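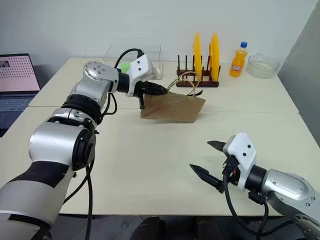
Paper carrier bags have a good reputation in student kitchens, and our group set out to see whether they deserve it. The claim we kept hearing was that a household can replace its plastic carriers with paper ones and reuse each of them "many times," a phrase that appears on posters all over the Prirkside residences without a number attached. We doubted it from the start, which should be kept in mind when reading what follows. The plain brown kind with thin twine handles is the one we chose to study, and even a flat one lying on a white tabletop near a dish rack, slightly crumpled, raises the question we cared about: where does a bag like this live between trips, and in what state does it go out again?

## What we asked

We wanted answers to two questions.

1. How many shopping trips does a paper bag with twine handles make before the household stops using it?
2. What ends its use?

We left out the environmental comparison with plastic. Other groups in the course took that on, and we think their totals depend heavily on a reuse figure that somebody assumed. Our report is an attempt to look at that figure alone.

## Method

We handed out 70 new bags to shared kitchens in two buildings, Dorkley and Lovier. Each bag had a number written inside the base. Kitchens were asked to mark a tally sheet on the refrigerator every time a numbered bag came back from a shopping trip, and to write one or two words when a bag was thrown out or put to some other use. The bags went out in August and the sheets were collected at the end of the term.

There was no limit on what people could carry. We considered setting a maximum weight and decided against it, as a rule of that kind would have made the bags look better than they are in ordinary use.

## Results

The sheets recorded 161 trips in total. Divided evenly, that is a little over two trips per bag, but the average hides a lot. A few bags did well and one in Lovier reached 5, the highest count we can support with a tally. Many others show a single trip and then nothing.

The reasons written down were mostly vague. "Ripped" was common, and so was "wet." We had expected the handles to be the weak point and for the heavier loads they were: the twine held, but the paper around it tore. What surprised us more was how often a bag was still whole when it left the study. It became a recycling bin liner, or it was cut up to wrap something, or it went under a leaking plant pot. Several entries only say "lost," and we suspect those bags were folded behind a cabinet and may still be there.

Storage seems to matter. Kitchens that kept the bags near the sink reported more water damage, and the ones with a hook by the door reported less. We would not lean on this. The kitchens also differed in size and in how carefully the sheets were filled in — Dorkley's were noticeably neater — and we have no way to separate one effect from the other.

## Problems with the data

The tally sheets are the main weakness. People forget to mark them, so 161 is probably too low. On the other hand, a sheet on the refrigerator reminds people that the bags exist, and that may have pushed the real number up. We cannot say which error is larger.

The bags were also free. Someone who pays for a bag might treat it better, or might not. The only other reuse estimate we found was in a leaflet from the supplier, Fan, and it gave no source. We wrote to ask for one and had received no reply when this report was due.

## What we think it shows

In these kitchens, "many times" was closer to 2. We do not claim this holds for other households, and a longer study with bags weighed on return would be more convincing than ours. We would still ask the residences office to take the phrase off the posters until there is a count behind it. The marked tally sheets are in the appendix, including the one from Lovier with the coffee stain, where two entries could not be read and were left out of the total.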